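Evaluating the Parnis Hand-Held Gripper Kit: Student Project Report
Category: Student Projects / Robotics
Sebastian Dumitrescu and Irina Ghiță, October 9, 2024

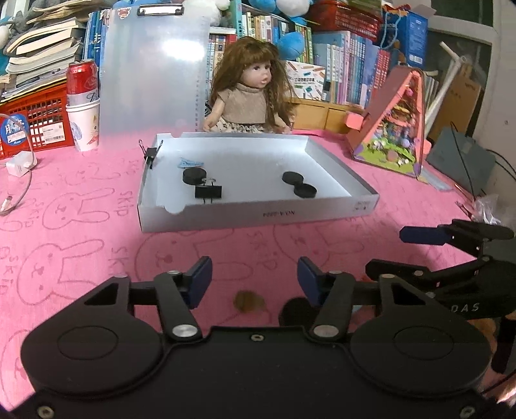 What was the project meant to find out? Whether the Parnis kit, supplied by Traltier, can be recommended for use in second-year laboratory classes.

The kit was assessed on a desk with small everyday items, among them black pucks, binder clips and a shallow white tray. Each author completed 20 practice tasks before the 200 recorded trials began. Assembly followed the printed manual - the section on finger pads was found to be unclear and should be rewritten.

The authors consider the grippers suitable for supervised classes. Wrist fatigue was reported after long sessions, and a break between sets is advised. Spare finger pads should be ordered with the kit.

5 shares | 0 comments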